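In defense of the half-empty shelf

My sister-in-law Marlies came over in September, put her bag down, looked at the little two-step rack on my white tabletop and said, "So what goes on it?" And I said, well, nothing right now. You would have thought I'd told her I keep a car in the garage for the smell.

I've been having this argument with people ever since, so I may as well have it with you too. I think we've gotten into a terrible habit of treating every flat surface in the house as a parking space. You buy a shelf and by dinnertime it has a candle on it, two jars, somebody's keys and a receipt for the shelf. A month later you can't see the shelf at all and you're back at the store looking for another one!

Mine came from a secondhand place in Brakden called Doležal (if you go, go on a weekday, the parking is miserable). It cost me 15 dollars. I wasn't shopping for a rack. I was shopping for a lamp, and I walked right past the lamps with this thing under my arm like I was afraid somebody would take it away from me. It's an amber brown wood, shiny as a glazed doughnut, with two shelves stepped like bleachers and ribbed clear panels set into the frames. The right side goes down in this big lazy S. I have no idea how old it is and I've stopped asking people, because everyone tells me something different and they all say it with total confidence.

My friend Radek says it's a spice rack. Tatiana Procházka, who lives upstairs from me and has opinions about most of what I own, says it's for perfume bottles and that I'm wasting it. They could both be right. I don't much care what it was for.

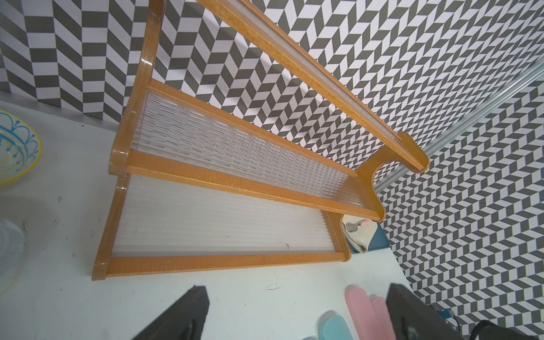
The rack on its white tabletop, with those zigzag tiles doing their thing through the upper panel.

What I care about is what it does to the wall. I live with a very loud gray and white tile pattern, the kind that looks like a zigzag until you tilt your head and then it's a pile of cubes. I picked it, I love it, I won't be taking questions. But look at it through the ribbed panel and the whole business breaks up into tiny dashes, like static on an old TV set. I noticed that while I was waiting on the kettle and I stood there moving my head side to side for so long that the water had to be boiled again. Put a row of cinnamon and paprika up there and all of that is gone.

Now, I can hear the objection, because Igor Vávra from work made it to my face over a sandwich. An empty shelf is a luxury, he said. Try it in a studio with two kids. And he's got a point! If you need the space, use the space. I grew up in a kitchen where the bread lived on top of the refrigerator and the potatoes lived under my brother's bed, and I'm not going to lecture anybody about breathing room.

But most of us who complain about storage aren't in that spot. I had a cabinet with 200 paper napkins in it. I don't know what party I was planning. I had a drawer with three vegetable peelers, and I only like one of them. When I finally got rid of that stuff I didn't need more shelves, I needed fewer peelers, and the money I'd been about to hand over to Arnlow for one of their stackable bin systems went to a new tire.

The other complaint is dust, and okay, yes. An empty shelf shows it. There's a thin line of it along the front of my lower shelf more often than I'd like, and the milky panel down there shows every speck. The wood has its scuffs and dark flecks too. Žofie, who cleans for a living and doesn't mince words, told me ribbed anything is a punishment. But I'd much sooner wipe down a bare shelf in ten seconds than lift off nineteen little jars, wipe, and put them all back in the wrong order. (I've been a jar person. I know what we do. We wipe around them.)

So here's what I'd ask you to try. Pick one surface, a small one. The windowsill over the sink would do, or the top of the microwave if you're feeling brave. Take everything off and leave it off until the weekend. Your family will put things on it, mine sure did, and you'll have to be a bit of a pest about it. Then see if you miss any of what was there. I missed the pepper mill, so the pepper mill has a home next to the stove now.

Marlies is back for dinner on Sunday and she's already told me she's bringing something to put on the rack. I'm hoping it's a pie, because a pie won't fit.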